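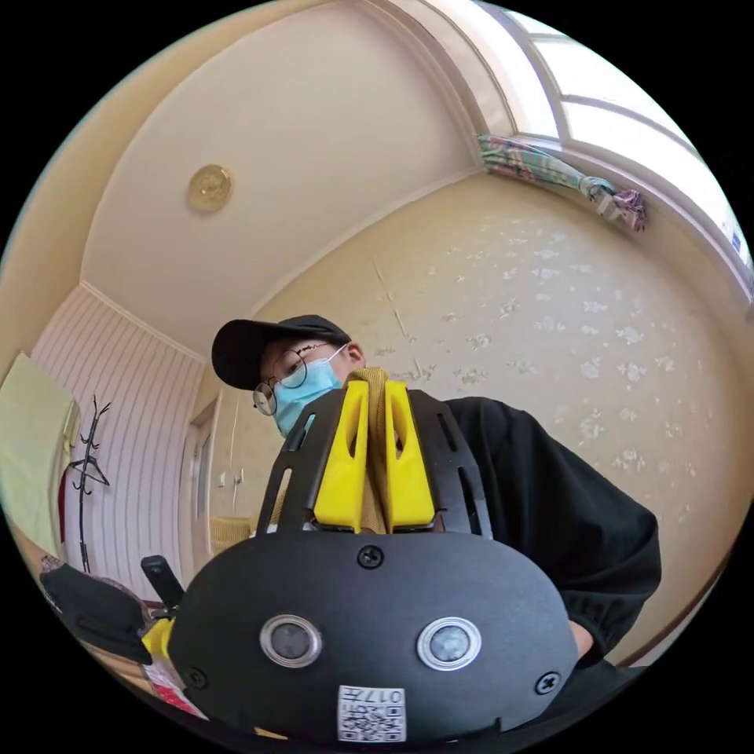

4. Planning and Ordering Hand-Held Gripper Units

4.1 Scope

This section covers the number of units to order, the spare parts to hold, and the checks to make before a purchase order is released. It applies to the Jestach hand-held gripper with two front sensor windows and yellow fingers. Assembly is covered in Section 5. Calibration is covered in Section 6.

Read this section before requesting a quote. Kits are packed to order and cannot be returned once the finger set has been fitted.

4.2 Estimating the number of units

1. List the sites where recording will take place. Count each home or room set as one site, even if two operators share it.

2. For each site, write down the number of operators who will record at the same time. Operators who work in separate shifts can share a unit.

3. Add the figures from step 2. The result is the base count.

4. Add one reserve unit for every six in the base count. Round up.

5. Enter the total on line 3 of the planning sheet.

Worked case: the Trillgate program planned for 36 operators working at the same time. The reserve was six units, and line 3 read 42.

Note: Do not reduce the reserve on the grounds that sites are close together. A unit sent for service is away from the site for the full service period, whatever the distance.

4.3 Unit price and kit contents

The list price of a complete unit is $2644. The price includes:

Housing with front plate and sensor windows
Slotted bracket
One pair of yellow fingers, fitted
Three front plate screws, fitted
One printed label with QR code and unit number
Charging lead

The price does not include the carry case, the spare finger set, or freight. Order these on separate lines.

Carry case: $61 each. One per unit is recommended where units move between sites.

Service kit: $633 each. Contains four pairs of fingers, a bracket, a front plate, and a screw set. One kit supports up to ten units for a year of normal use.

Caution: Gustia finger sets have the same outside shape but a narrower center slot. They do not seat correctly in the Jestach bracket. Check the part number on the quote before approval.

4.4 Matching the fingers to the work

The standard fingers are suited to straps, cloth, cord, and small household objects. A woven strap can be held upright between the two fingers, as in the picture at the head of this section. Before ordering, sort the planned tasks as follows.

Group A: fabric, straps, bags, soft packaging. Use standard fingers. Allow one replacement pair per unit every six months.

Group B: rigid objects with smooth faces. Use standard fingers with grip pads. Order pads by the sheet.

Group C: glass, hot items, or items with cutting edges. Not supported. Remove these tasks from the plan.

If more than half of the tasks fall in Group B, ask for the padded set at the quote stage. Changing the set after delivery is billed as a service call.

4.5 Site conditions to confirm

Small rooms are acceptable. Confirm the following for each site and attach the answers to the planning sheet.

1. The operator can stand and lean over the work without the housing striking furniture.

2. Daylight from a window does not fall straight onto the sensor windows for long periods. If it does, budget for a blind.

3. A flat surface is free for the carry case and charging lead.

4. A wall outlet is within reach of that surface. Extension leads are not part of the kit.

Note: Operators may wear glasses, a cap, or a face mask. Loose sleeves should be gathered at the wrist and kept clear of the fingers.

4.6 Unit numbers and asset records

Each front plate carries a label with a QR code and a three-digit number, for example 017. Numbers are assigned at the factory in order of packing and may not run in sequence within one shipment.

1. Scan each label on receipt.

2. Enter the number in the asset register against the site name.

3. If a front plate is replaced from a service kit, request a new label with the old number. Do not move the label by hand.

4.7 Placing the order

Orders are handled by Vukadinović. Send the planning sheet, the site answers, and the delivery address together. Orders received by the end of July are filled at the current list price. A quote is valid for the period printed on it and is not extended by a partial order.

Go to Section 5 when the units have been received and registered.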